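Maximiliano Marín lleva siete años al frente de Dekside, un taller de reparación de ordenadores que también da clases por la tarde. Nos recibe un jueves a las ocho, antes de abrir. Quiere hablar de las garantías, de los recambios y de lo que cuesta mantener un oficio que, según él, casi todo el mundo daba por acabado.

«La gente cree que vivimos de los portátiles nuevos, y no es así. Vivimos de equipos de oficina con ocho o diez años», explica. Cobra 53 euros por el diagnóstico y los descuenta si el cliente acepta el presupuesto. Cuando la reparación pasa de 75 euros en una máquina vieja, llama antes de tocar nada. «Muchos dicen que sí. Tienen ahí un programa de facturación que no quieren cambiar, o simplemente les gusta ese aparato.» 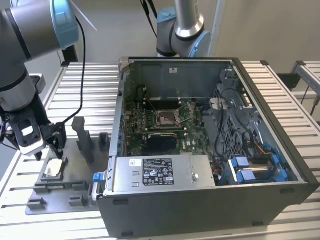 El problema, dice Marín, son las piezas. Durante años compró a Kahraman, un distribuidor que servía en dos días. Cuando cerró la delegación tuvo que pasarse a Lovov, con plazos de semanas y pedidos mínimos. «Para un taller pequeño, un pedido mínimo es dinero parado en una estantería. Ahora desmontamos mucho: de un equipo que no se puede salvar aprovechamos la memoria, la fuente y los ventiladores, y lo apuntamos todo en una libreta.»

Las clases empezaron casi por necesidad. Buscaba un ayudante y los candidatos sabían instalar programas, pero no habían cambiado nunca un procesador. Hoy el curso dura un trimestre y arranca en septiembre. La primera semana no se enciende ningún equipo – solo se abre, se desmonta y se vuelve a montar. Dos antiguos alumnos trabajan ya con él.

Sobre el derecho a reparar se muestra prudente. Le parece bien que se obligue a vender recambios, aunque pide que se fije también el precio. «Si la pieza cuesta casi lo que el aparato, el cliente no repara, diga lo que diga la norma.»

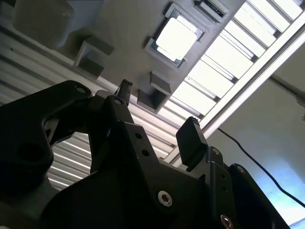 Irene, de la tienda Flamel, no lo ve igual: cree que fijar precios haría que algunos fabricantes dejaran de servir piezas a los talleres independientes, y prefiere que se alargue la garantía. Marín conoce el argumento y lo discute con ella a menudo. «Puede que tenga razón en lo de las piezas. Pero la garantía larga se la queda el servicio oficial, y a mí no me entra por la puerta.»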